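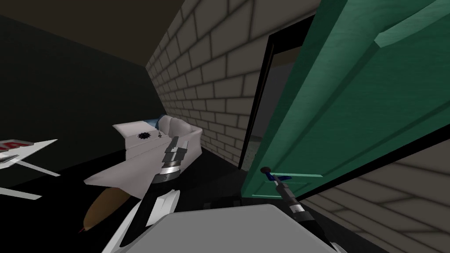 Suche Suchbegriff eingeben Suchen
Start Hefte Themen Autoren Kontakt
Angeliki Kouris, 6/7/25

3.2 Nahrung des Dachses im Spätsommer und Herbst

Die Nahrung des Dachses wurde anhand von Kotproben bestimmt, die an den Latrinen der Gebiete Goldale, Urkcombe und Mowat gesammelt wurden. Insgesamt lagen 609 Proben vor. Sie wurden im Labor über ein feinmaschiges Sieb gespült, der Rückstand wurde unter der Stereolupe sortiert. Regenwürmer ließen sich nur über ihre Borsten nachweisen, die im Spülwasser zurückbleiben. Dieser Anteil wurde deshalb getrennt erfasst und geht nicht in die Stückzahlen ein.

Aus dem Rückstand wurden 1619 bestimmbare Reste gewonnen. Den größten Teil machten Fruchtkerne und Spelzen aus, vor allem von Zwetschge, Kirsche und Mais. Danach folgten Flügeldecken von Laufkäfern und Mistkäfern. Haare und Knochen von Kleinsäugern fanden sich in allen drei Gebieten, blieben aber selten. Reste von Amphibien kamen nur in Urkcombe vor, wo die Latrinen nahe am Bach liegen.

Der Anteil pflanzlicher Nahrung nahm zum Oktober hin zu. In Goldale war dieser Anstieg am deutlichsten, was zum Angebot der alten Streuobstwiesen dort passt. In Mowat überwog der Mais. Die Kurven der drei Gebiete sind in Abb. 3 im Anhang zusammengestellt. Ein Vergleich mit Jinddale war nicht möglich, dort wurden die Latrinen in der zweiten Hälfte der Saison nicht mehr aufgesucht.

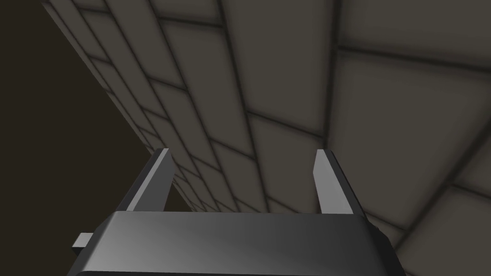
Warum frisst der Dachs im Herbst mehr Früchte und Mais als im Sommer?

Er legt vor der Winterruhe Fettreserven an und nutzt dafür energiereiche Nahrung, die er in großer Menge an einer Stelle findet. Regenwürmer nimmt er weiterhin auf, in trockenen Nächten kommen sie aber kaum an die Oberfläche.

Bei der Deutung der Stückzahlen ist Vorsicht geboten. Ein einzelner Maiskolben hinterlässt viele Spelzen, eine gefressene Maus dagegen oft nur ein Büschel Haare und wenige Zähne. Weiche Beute wie Nacktschnecken oder Engerlinge wird unterschätzt. Für die Auswertung wurde daher neben der Stückzahl auch die Häufigkeit des Auftretens je Probe verwendet. Beide Maße ergaben für Goldale und Urkcombe dieselbe Rangfolge, in Mowat tauschten Käfer und Steinobst die Plätze.

Latrinen, die weiter als 2000 m vom nächsten bekannten Bau entfernt lagen, wurden nicht beprobt. Die Zuordnung zu einer bestimmten Sippe wäre dort unsicher gewesen. Auf die Lage der Latrinen zu den Reviergrenzen geht Abschnitt 3.3 ein.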